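Last month I started to learn the neighbors' names. I have lived in Gulluvwood for two years and I knew only one of them, the man with the ladder, and his name I knew from a parcel that came to me by mistake.

In the country where I grew up, you do not need to try. People stand on the stairs and talk, and after one week they know what you paid for your sofa. When I moved, I was happy to be free of this. I closed my door and I thought, now I have peace. The peace was good for one winter, more or less. Then I got the flu, and I lay in bed on a Sunday and understood that there was no door I could knock on to ask for a lemon.

So I made a small rule for myself. Every time I meet a person in the hall, I say my name first. It sounds easy. In my own language I would do it without thinking, but in English I prepare the sentence in my head, and when the sentence is ready the person is already in the elevator. The first week I said my name to two people. One of them was delivering pizza.
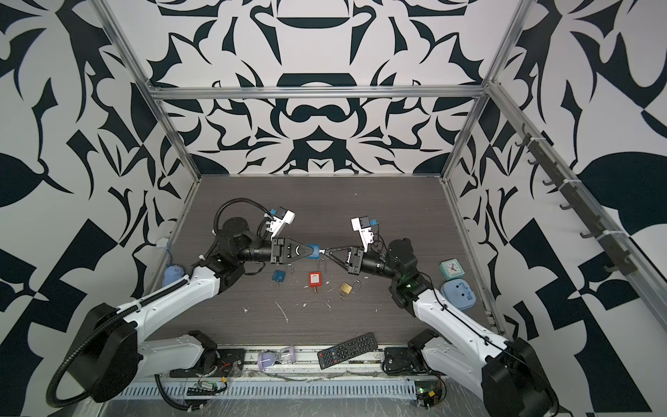
Hala Hamdy wrote to me after I mentioned the rule in my last post, and her opinion was that I should carry something in my hands, a plant or a bag of oranges, as people will always ask about it and then I don't need to prepare any sentence. I tried it with a basil plant. She was right! The woman from apartment 25 told me how to cut the basil so it grows wide, and on Thursday she left a jar of soup at my door. I did not eat it right away, I only looked at it for a while.

I still forget names – this is my new problem. I keep a list inside the kitchen cabinet, with the apartment number and one word for each person. "Ladder." "Soup." "Small dog, big voice." I hope that no one will ever come to my kitchen and open this cabinet, but if they come for a lemon, they probably will.

The jar is washed now and I must return it. I think you should not return a jar empty, at least my mother never did, so tomorrow I will make the apricot jam.

Recent posts
My first winter coat
Bus 332 and the long way home
What I cook when I am homesick
Letters I write by hand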